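Gedmont House newsletter, January

The kitchen corner: lids, boxes and the dish rack

Many residents wrote to me after the last newsletter about the shared kitchen on the second floor. The most common complaint was the food containers. We have good boxes, but when somebody wants to take soup to work, the right lid is never there. So this month I want to write about how we wash and put away these things.

First, please take the lid off before you wash. It sounds too simple to say, but I have found many closed boxes on the rack with water still inside. The lid and the box should be washed separately and dried separately. Lids with a small latch need more care, because food likes to stay under the latch. I use an old toothbrush for this. 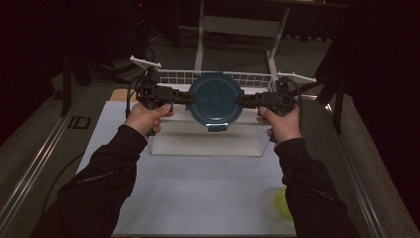 The round teal lid, with the white wire dish rack behind it.

The rack has a tray under it, and the tray must be emptied every evening. If the water stays until the morning, it begins to smell, and then the clean dishes smell also. Adaeze Nnaji from flat 130 has kindly done this for the whole autumn, but she starts a new job at Skasteck and will come home late. Please do not leave it to her any more. Whoever uses the rack last empties the tray.

Some of you asked if lids can stand on their edge in the rack. Yes, they can, and I think it is the best way. When they lie flat, the water stays in the rings and along the rim. Bowls go upside down, and big boxes go on their side if there is no other place.
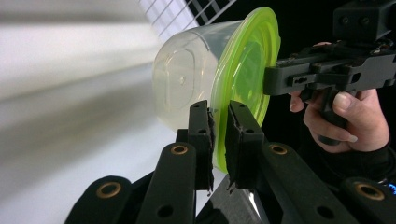 One of the clear boxes with a lime-green lid.

When everything is dry, please put each box away together with its own lid. I know that many people prefer to put the boxes one inside another to save space. We tried it in the summer and after two weeks we had a tower of boxes and a drawer full of lids which fitted nothing. The lower cupboard is wide enough if we keep only what we use.

If you have at home a box or a lid which belongs to the kitchen, please bring it back by Wednesday. You can leave it on the shelf beside the kettle and you do not need to explain anything. Boxes without lids will go to the Tostilgate repair café, where they use them for screws and buttons.

Next month I will write about the freezer.

Share this item (2)
4 comments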